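Toltlow Home Notes
Packing a box of wrapped snacks and small cakes

A gift box of mixed packets is a cheap present and keeps for weeks if everything in it is sealed. Most of the trouble comes from packing it in a hurry. The method below takes 20 minutes with the things already bought.

Start with the box. A plain white card one with a hinged lid is easiest to fill, as the lid stands up out of the way while you work. Open it fully and run a finger along the folds to make sure the corners are square. If the base feels weak, put a piece of card in the bottom, cut 2 mm short on each side so that it drops in flat.

Clear a table and tip everything out at one end. Dark tables show crumbs badly, so wipe down before and after. Hang your coat on a chair and keep bags off the table.

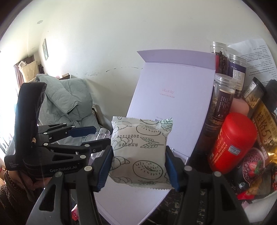

Check the date on each packet before it goes anywhere near the box. Some packets carry only the date they were made, with the shelf life given in days or months elsewhere on the pack, so read both. Anything with a short life should go on top where it will be eaten first.

Look at the seals too. The crimped ends should be flat and closed all the way across. Press the packet lightly between your fingers. If air comes out, keep that one for yourself and eat it soon.

Sort by how easily things break. Pastries and soft cakes crush, boiled sweets don't. Put the hard, heavy packets along the bottom and stand the flat square ones on their edges against the sides. Twisted ends can be tucked under so they don't stick up and hold the lid open.
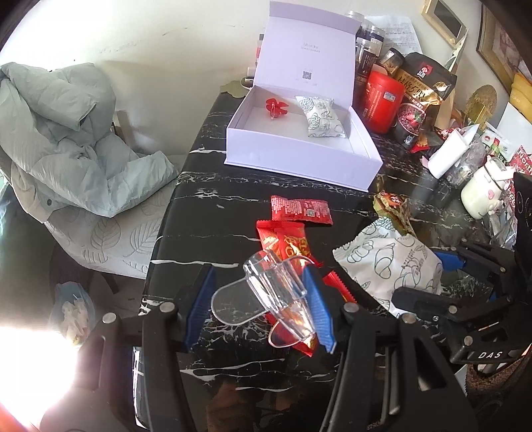

Red and gold wrappers look best grouped together, with the plainer paper ones next to them. Lay out the top layer on the table first and move it across when you are happy with it. Shiny packets slide over one another, so wedge them with something matt or a twist of tissue.

Large paper bags waste a lot of room. Fold the empty part down behind the full part and hold it with a small piece of tape. Clear plastic bits and pieces are easily lost among the wrappers, so put them to one side in a tub as you go.

Don't fill above the rim. The lid should close under its own weight. If the box is going by post, keep the contents under 500 g and put it inside a stronger carton with paper on all 6 sides.

Store the packed box somewhere cool, away from the cooker and out of the sun. Chocolate should be left out altogether from May until the end of summer.

Terence Ellwood
Last checked October 21, 2019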